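Utensil Storage, Small Kitchens: Dorness Gallery

Part of the Plumach storage survey, which records how small items are kept in combined kitchen and living rooms. Entries are brief. Dimensions are given in millimeters and were taken with a steel rule. Notes by Embla Midtbø.

Stick storage, general. Thin wooden sticks keep best upright in an open container with perforated walls. Air reaches the full length of the wood, and crumbs fall through or can be shaken out. A container 80 mm across suits a household set. Wider ones let the bundle fan out.
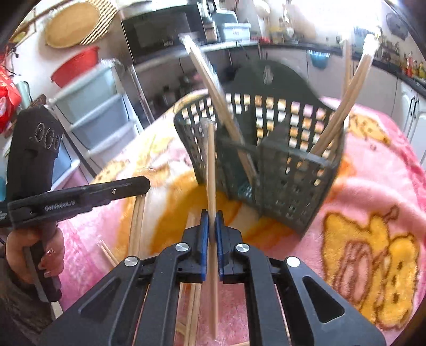 Sorting goes faster on a soft surface, where sticks stay where they are dropped. Spread a washable blanket, take the sticks out one bundle at a time and check each for splits before it goes back. The dark green plastic basket has rows of square openings on its sides, and bundles lean out to the left and right. A fixed divider across the middle would hold both closer to vertical.

Length. Sticks between 200 and 400 mm should be sorted by size before storage. Short ones go in front.

Cleaning. Wash the container in warm water with dish soap and rinse through the openings. Dry upside down. Replace any basket with a cracked rim.

Next gallery: Zadville, drawers and shelf inserts. Corrections to Anas Belhaj.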